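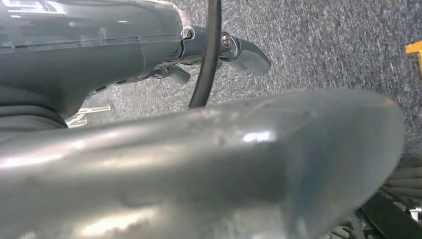
Scuffs, Screws and Cables: Small Care for the Workshop Bench

By Noemi De Luca
September 30, 2025

I have a small repair bench at home in Nultcombe, in the room behind the kitchen. On it I fix lamps, kitchen scales, sewing machine parts and whatever the neighbors bring to me. Most of the work is cleaning. I write here how I do it, and I hope my English is clear enough for everybody.

Smooth surfaces with small scuffs

First wipe with a dry cloth, then with a cloth that is a little wet with water and one drop of dish soap. Do not begin with polish. Dust under the polish makes new scratches, and I have learned this on a very nice coffee grinder that was not mine.

Many dark marks are only rubber or dirt from another object, and they go away with a white eraser, the kind from school. If the mark stays, it is probably a real scratch. On bare metal I then use wet sanding paper, number 1000, and I move it always in one direction. On painted or coated parts I never use the paper. A small scratch in paint looks better than a dull circle with a scratch in the middle.

Small dents I leave as they are. Ornella Barbieri, who taught me to solder, tries to push them out with a wooden spoon handle. Sometimes she makes it better.

Brushed metal

Look from which side to which side the fine lines go, and wipe the same way. If you wipe across them, you will see it every time the lamp is on. Please keep steel wool far from it, also the very fine one.

Clear plastic covers

Use a soft cloth that you keep only for this. Mine is cut from an old cotton pillowcase and it lives in a closed jar. Paper towel is too hard for clear plastic. Window cleaner with ammonia can make some plastics cloudy, so I take soapy water and after that clean water.

For the thin line where two parts meet, a dry toothbrush is good. A wooden toothpick also, but go slowly. Do not spray anything into the line! Put the liquid on the cloth.

Screws

The screwdriver must fill the screw head. If it moves inside, take another size, also when you are tired and the other size is in the other room. I ruined many heads this way before I bought a proper set from Sandell.

When you take something apart, draw the shape on cardboard and push each screw through the cardboard in its place. For the lid of a sugar tin it is too much work, but for a sewing machine it saves your evening. When you put things together, turn every screw in only halfway at first, and tighten them after all are in. Stop when you feel it is firm.

A silver screw that has become dull can be cleaned with the same eraser as before.

Cables

Leave a cable in a soft curve. A sharp bend near the plug is where it breaks inside, and from outside you see nothing. Before a cable goes back on a moving thing, such as a lamp with an arm, move the arm by hand to both ends and look if the cable pulls. If it pulls, give it more length.

To clean a black cable, unplug it, hold a damp cloth around it with two fingers and pull the cloth along. Dry it in the same manner. Let it rest 30 minutes before you plug it in again.

Questions from readers

Abdul-Rahman Aryee wrote to ask if toothpaste is good for clear plastic. It does polish, but some kinds are rough, so try first on a corner that is hidden.

Morena Bortolotti wants to know how to remove the glue of a price label. I use cooking oil, wait some minutes, then soap. On raw wood please do not do this.

In October I will write about drawers that do not close well.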